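Findico puts laundry cell on a fixed service plan at Wuststead

Sep 7, 2018 – Findico has today set out how its Davetard laundry cell is kept running. One bench, one front loader, one service sheet. Gripper checks come first – mounting plate screws, finger faces, then the cable loop, wich has to clear the plate at full wrist turn.

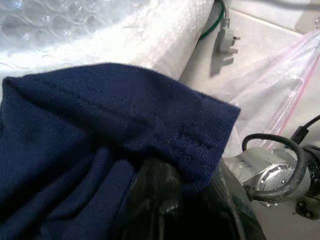

Hamisi Ogola would sooner see the cable loop checked every shift, and has asked for that in writing. Findico is looking at it.

Finger pads swapped after 2000 picks. Arm casing bolts re-torqued every 53 hours. Recalibration to the drum opening takes 80 minutes, 2 techs, door fully open.

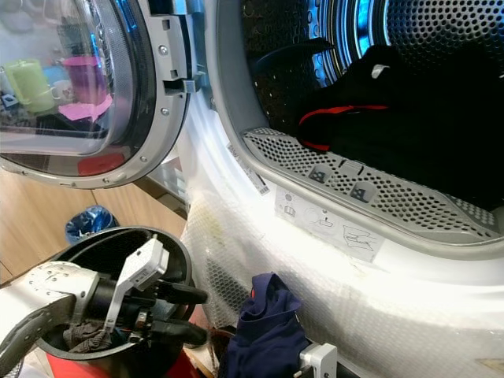

Released by: Findico Media Desk, Wuststead

Service sheet availible on request. Halliday will stock spare pads and cables from February.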